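Workshop notebook, 11/28/22

Salt dough and cold porcelain, second go at the hanging stars

Picking up from the March pages, where the verdict was "fine if you never touch them". The Wunitz pattern sheet claims you can get a smooth, shop-looking ornament out of flour, salt and water with no sanding. I didn't believe it then and I'm not much nearer now.

Mixed one batch of salt dough and one of cold porcelain (cornflour and PVA, cooked in the old pan, the one with the bad handle). Rolled both on the same board between the same two slats so nobody can say the thickness was different. Cut 11 stars from each. The cutter drags on the salt dough however much flour goes on it, and the points come out furry. A wet fingertip tidies them but it also leaves a shiny patch, which then shows through the first coat of paint.

Cold porcelain cuts far better. It also shrinks, which the sheet mentions in small print at the bottom. The hole for the ribbon closed up on the ones I'd pierced with a cocktail stick. Used a drinking straw for the rest and those stayed open enough for the narrow ribbon, not the wide velvet one that everybody wants on the sample board.

Drying. Sheet says low oven, turn once. I'd cross that out. Half the salt dough stars domed in the middle and rock when you put them on the table. Left the remaining ones on the rack overnight with a second rack on top and they are flatter, though still a bit soft on the back this morning. Suspect they want 2 more days before anyone goes near them with a brush.

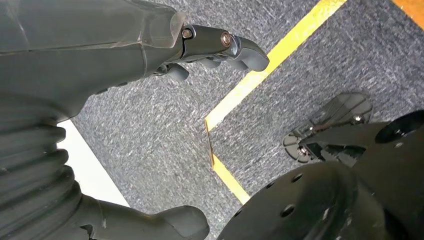
Paint next. The Denden pewter is sold as giving "a real metal finish in one coat" and it does no such thing. One coat is grey mud with brush lines in it. Two coats over a black base is better, and if you leave the second one alone while it dries it starts to look like something. What I'm after is the difference you get on that dark grey robot finger, where most of it is matt with a slight texture and then the joint near the base goes smoother and a bit glossy, so your eye reads that one part as metal. All pewter everywhere just looks like a painted biscuit. So: matt charcoal on the body of the star, pewter only on the raised centre, buffed with a bit of old T-shirt. The bronze wax could go round the edge of the hole, very thin, like the rim on the screw. Tried it on one reject and it's the first thing all day I'd be willing to hang up.

Varnish. Tsegaye matt against the tub of general craft varnish we've had for ages. The Tsegaye costs more and I went in expecting to say it was a waste. On salt dough I still say so, the surface drinks it up and you can't tell which is which. On cold porcelain it does keep the charcoal flat, where the cheap one leaves a sheen in the dips. Not convinced either of them keeps damp out. Have put one varnished star of each sort on the bathroom windowsill and will see if they sag.

Costs, for whoever does the stall order. The Stevurberg supplier wants 155 for the bulk box of blanks, ready cut in birch, and says the box will "pay for itself". It might, if we sold the lot, and we have never sold the lot of anything. Their minimum for the printed tags is 2,000. We would be tying those on until we retired. I'd sooner carry on with brown card and the hole punch.

Glitter: no. Someone has written "glitter?" on the whiteboard again. It comes off on the ribbon, it gets in the dough, and I'm still finding the green from last year in the pastry brushes.

Glue for the backs, where the flat ones get stuck on to jar lids. Hot glue pinged off the salt dough as soon as the lid was flexed, taking a skin of dough with it. PVA held on everything but needs a weight on top and a long wait. Haven't tried the two-part stuff and I don't much want to, it stinks the room out and we can't have the windows open in this weather.

To do
Turn the racked stars before locking up
Find the wider straw
Redo the pewter swatch card, black base and white base side by side
Check windowsill stars
Write to Wunitz about the oven instruction, politely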